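Terside's doom and heavy music weekender will return to Arkuvbridge in August, with more bands, a second stage and a cap on tickets for the main room. The organisers confirmed the first part of the line-up this morning and said early tickets would go on sale at noon.

The event began as a single night above a pub and has moved twice as it has grown. Last year it sold 2,672 tickets across the whole weekend, its highest total so far. It will run over 3 days again, with doors at two in the afternoon and the last band off stage by eleven.

Local four-piece Billar will close the opening night. The band have been quiet while they worked on their second album, and the set is expected to include most of the new songs. Their first record was slow, fuzzy and mostly instrumental. The two tracks played at a warm-up show in spring had vocals all the way through and were a good deal shorter.
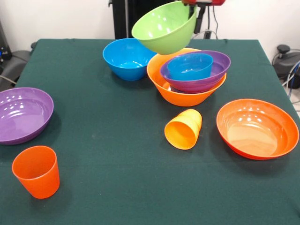 **Issue 535**

Cheng, the drone duo, have been given the late afternoon slot on the second day. They will play one unbroken piece lasting 50 minutes, using two bass guitars, a harmonium and a row of old valve amplifiers. The organisers have asked people to arrive before it starts, as the doors to the smaller room will be kept shut while the duo are playing.

The second stage is in the old drill hall, a short walk from the main venue along the river path. It was used for a one-off show in the winter and the sound was better than many had feared, although the low end gathered under the balcony and people at the back lost most of the vocals. Heavy curtains have been ordered for the rear wall and the speakers will be hung higher. Set times at the two venues will be staggered by 20 minutes so that people can walk between them without missing the start of a set.

Main room tickets are capped below the legal limit this year. Several people complained last summer about queues on the stairs and the heat near the front, and the organisers said they would sooner sell out early than have the same trouble again. Weekend tickets cover both venues. Day tickets will follow in a month's time if any places are left, and there will be no sales on the door for the closing night.

Prices for weekend tickets have gone up slightly. Under-18s can come in with an adult until eight in the evening, and ear defenders for children can be borrowed from the cloakroom on payment of a deposit. 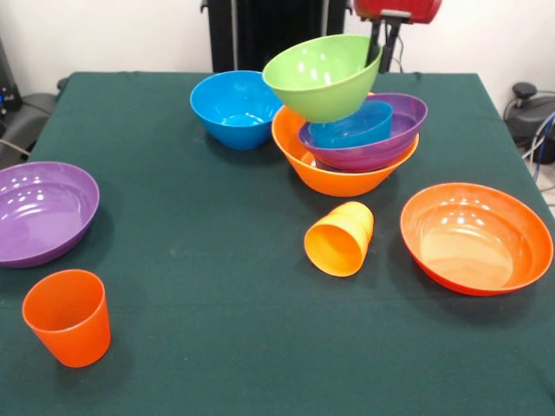 The full running order for the closing night has not been settled. One overseas band is still waiting on travel papers, and a replacement has been lined up in case they can't make it. The headliner for that night will be named once the contract has been signed. There has been plenty of guessing on the message boards, most of it centred on a reunion, but the organisers would only say that the band in question has not played in Arkuvbridge before.

A record fair will take place on the final morning in the foyer of the main venue, from ten until one. Entry is free, with or without a festival ticket. Sellers who had a table last year have until the end of the month to claim the same spot, after which the remaining tables will be offered to new sellers. Labels wanting to bring shirts and patches as well as records need to say so when they book, as space for rails is tight.

Camping will not be offered. The field used last year has been let for grazing, and no other site close enough to the town could be found at the price. A late bus will leave the stop opposite the main venue at 11.20 each night, calling at the railway station and the two large hotels on the ring road. Seats can be booked with a ticket or paid for on board.
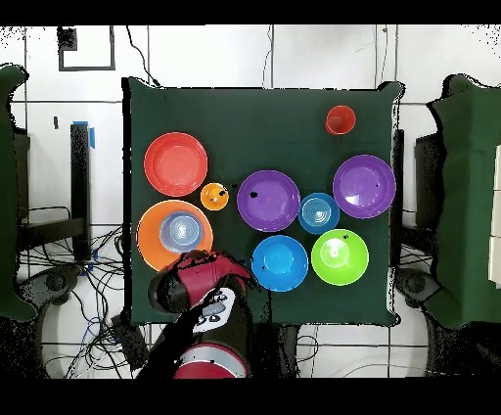
Bands hoping to fill the 3 open slots on the second stage can still send in music. The organisers want finished recordings, live or studio, and a link to at least one full song. Groups from within an hour of Terside will be heard first, and those picked will be paid the same flat fee as the other opening acts. Anyone who applied last year and wasn't chosen will need to apply again.

Submissions close when the early tickets sell out or at the end of next month, whichever comes first.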